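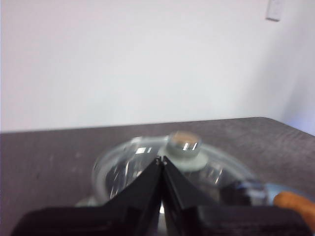
À quelle fréquence faut-il contrôler l'écartement des doigts de la pince ?

Toutes les 80 heures de fonctionnement, et chaque fois que la cellule a été déplacée ou que les doigts ont été démontés.

Cellule Brarnen, entretien de mars

La cellule Brarnen est installée dans l'atelier du bas de Gincombe. Elle comprend un bras monté sur socle, une pince à deux doigts et une caméra de poignet. Elle sert à la manipulation d'ustensiles de cuisine : couvercles, poignées, petits récipients. Au début de l'entretien, le compteur indiquait 1 517 heures. Les réglages ont été faits par Asanka Munshi, avec l'ancienne fiche Badach corrigée sur deux points, signalés plus bas.

Prise de vue du poignet

La pince est au-dessus du couvercle en verre, les deux doigts presque joints à la pointe, juste sous le bouton. L'image est floue sur le bouton et plus nette sur l'extrémité des doigts.

Le couvercle reste la pièce d'essai pour cette cellule. Le verre renvoie la lumière du plafond et la caméra le supporte mal si l'exposition est trop longue.

Caméra

Couper l'alimentation du bras avant de toucher au support. Nettoyer la vitre avec un chiffon microfibre sec, sans produit. Contrôler les deux vis du support, puis le passage du câble : il doit garder une boucle libre quand le poignet tourne à fond dans les deux sens. Sur cette cellule, la gaine frottait contre le carter. Elle a été remplacée et refixée plus haut.

Premier écart avec la fiche Badach : l'exposition se règle à la main. Le mode automatique change de valeur dès que la pince approche d'un objet brillant. Nous sommes restés en manuel, avec une fréquence de 60 images par seconde.

Doigts

Démonter les doigts un par un et repérer le gauche et le droit au feutre. Essuyer les faces de serrage. Une face rayée se remplace, elle ne se ponce pas. Au remontage, serrer les vis en alternance, fermer la pince à vide et regarder le jour entre les pointes. Il doit être régulier sur toute la hauteur. S'il s'ouvre d'un côté, desserrer et recommencer.

Second écart : le zéro de la pince se prend après le remontage, à faible effort. La fiche le demandait avant, et la valeur enregistrée était fausse dès la première fermeture.

Table de travail

Dépoussiérer le plateau et vérifier qu'il ne bouge pas quand on appuie sur un coin. Après tout déplacement de la table, refaire le repère de travail avec la pointe Wijesinghe, rangée dans le tiroir sous l'armoire de commande. Compter plus de 2 heures si le repère est perdu complètement.

Essai de reprise

Lancer le programme à vitesse réduite, la main près de l'arrêt d'urgence. Faire d'abord une approche sans serrage, puis une prise par le bouton du couvercle, une levée de quelques centimètres et une dépose au même endroit. Si le couvercle tourne dans la pince, reprendre le réglage des doigts. Augmenter la vitesse par paliers.

Noter la valeur du zéro, l'exposition retenue et le relevé du compteur dans le cahier de la cellule. Les doigts de rechange sont dans la boîte marquée Brarnen, étagère du fond. Il en reste une paire.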